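Vainio End-Grain Board Oil, 11 oz bottle
Item 2871
Sold by Ellcombe Kitchen & Bench
Page last revised July 2020

Every board oil on the market claims to "feed" the wood. Wood is dead. It doesn't eat. What a board oil does is fill the space that water would otherwise get into, and any food-safe oil that doesn't turn rancid will do that to some degree. We mention it up front so you know what you're paying for before you get to the price.

Vainio is a blend of refined mineral oil and a small amount of beeswax. It comes in a squeeze bottle with a flip cap. The cap leaks if you store it on its side, and the maker has known this for a while. Keep it upright.

What it claims

The label says "one coat protects for a season." We don't believe it and neither should you. On a board that gets washed every day, one coat was looking tired well inside a month. On a board that mostly leans against the backsplash, sure, a season is possible, but so is no oil at all.

The label also says "restores cracked boards." No oil restores a crack. It may make a hairline less obvious by darkening the wood on both sides of it. If you can fit a fingernail in the gap, the board needs glue and clamps, or it needs to be replaced.

"Antibacterial" appeared on the old label and is gone from the new one. We asked Mallik, the distributor, why it was dropped and got a brochure back.

What it does do

It goes on evenly. Plain mineral oil tends to run off the side of a board before it soaks in, and the wax slows that down enough that you waste less. It has almost no smell. It leaves a soft finish with a bit of drag to it, and water beads on it for the first several washes. Maple takes it without going yellow. Walnut goes quite a bit darker, so try the underside first if you care about the color. 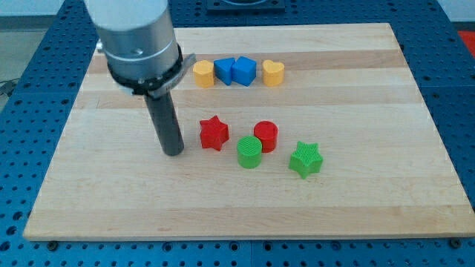
Aino Manninen wrote in to say we were being too hard on it: she has used Vainio on the same maple board since November, wipes it down with a damp cloth instead of putting it under the tap, and has oiled it twice in all that time. She also thinks people scrub their boards far too much and then blame the oil.

Fair enough on the scrubbing. A board that only sees a damp cloth will hold a finish longer with any product, though, and that includes the drugstore mineral oil at a third of the price. We would want to see the two side by side on the same board before giving Vainio the credit.

How to use it

Wash the board and let it dry overnight, standing on edge. Warm the bottle in a bowl of hot tap water if the wax has settled. Put on more than seems reasonable, spread it with a rag or your hand, and leave it for a few hours. Wipe off whatever is left. New boards want 2 coats with a night in between. Do the edges and the bottom too. A board oiled only on top will cup, and then people send us pictures of it rocking on the counter.

Don't use it on a board you also plan to glue or varnish. The wax stops both from sticking.

Compared with the others we carry

Jominside Board Cream is thicker, with far more wax. It lasts longer on top and soaks in less. Good for a finish coat, poor on a dry board. It costs more, and the tin is smaller than it looks in the catalog.

Plain mineral oil is cheap, works fine, and has to be put on more often. If you don't mind that, buy it and skip the rest of this page.

Specifications

Contents: refined mineral oil, beeswax
Size: 11 fl oz
Coverage: the maker gives no figure
Color: clear to slightly cloudy
Shelf life: not stated on the bottle
Returns: unopened only

Questions about this item go to Teemu Eskola at the bench counter. Bulk cans are on back order and we have no date for them.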